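Lenddale Tabletop Kit: What the First Units Are Like to Use

Members' Newsletter, October 1, 2023

Several readers wrote in over the summer to ask about the Lenddale two-arm tabletop kit, which started shipping in July. Zeeshan Khokhar and Anum Swati have had one set up for 19 days now, and this item covers what they found. We paid the normal rental rate for it and it goes back when the term is up.

The kit is sold as a bench system for people who want to work on picking, sorting and packing small household goods. You get two arms, two jointed hands, the body they mount on, a head camera, the controller, and a license for the Cluston software that records and plays back sessions. You do not get a table, a computer or a set of test objects. Lenddale has a list of suggested objects, but anything from a corner store will do.

Setup took the two of them most of a day. The arms bolt on without trouble. The cabling took longer. Each arm has its own run to the controller, and the wires near the wrist need enough slack to let the joint turn all the way. Lenddale's printed guide shows this in a small drawing that is easy to miss. If you leave the wires too tight, the wrist stops short and the software reports a joint fault with no further detail. Khokhar lost two hours to that before calling support. The support line picked up quickly and the person on it knew the answer.

Table choice matters more than we thought it would. The first table they tried had a hard, shiny top, and light boxes slid away as soon as a fingertip touched them. A felt-like cover fixed most of that. Things stay where they are put, and the fingers can press down a little at the edge of a box without pushing it off.

The hands are the strong point. They close gently enough for a paper cup, which is a good first test for any hand of this kind. A cup standing upright is simple. A cup on its side takes more care, and so does one that has to be tipped and held there. Out of the box, the grip setting was too firm and the first few cups were crushed. Swati turned the closing force down two steps and had no more trouble with cups after that. The same setting was too weak for a full tub with a lid, so you will want to save separate grip settings and name them clearly.

Bagged clothing was the hardest thing they tried. Clear plastic folds and shines under room lights, and the camera does not always agree with itself about where the bag ends. The fingers often caught plastic and no cloth, and then the bag slipped. Coming in from above with the fingers wide worked better than coming in from the side. Flat packages were in between. A pack of wipes can be picked up if part of it hangs over the edge of the table, and a thin snack box is easier if it is resting on something soft.

Working with both arms at once is possible, but the software is not as far along there. One arm will wait for the other if you tell it to. Handing an object from one hand to the other has to be taught by moving the arms yourself, and small errors add up. Kamran Yousafzai, who tried the kit on two afternoons, thought the handoff tool needed another release before he would use it for paid work. The Dollance kit we covered last year was ahead on this point, though its grippers had only two fingers and could not have held most of the items used here.

Recording is simple. You press one key to start and one to stop, and each session is saved with the arm positions and the camera view together. Over the 19 days they saved 228 sessions, and 10 of those had to be thrown out for dropped data. All 10 came from the same loose plug, and tightening it cleared the problem. Keep the power strip and the cables well away from where you stand.

The rental is $700 a week with a two-week minimum. Shipping is extra both ways. Rizvi, the regional dealer, will also send someone to set it up for a flat fee, and if this is your first kit of this type we would take that offer. Ask for the longer cable set when you order. It costs nothing more and is not listed on the form.

Rukhsana Warraich has the kit's grip settings on file and will send them to any member who asks. Zeeshan Khattak is keeping a list of people who want a turn at the bench before the kit goes back. Open times are weekday mornings, and each slot is two hours. Bring your own objects if you have something particular in mind, and leave out anything made of glass.
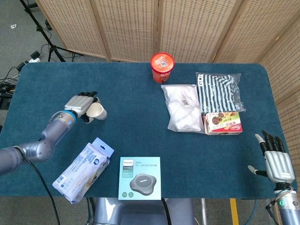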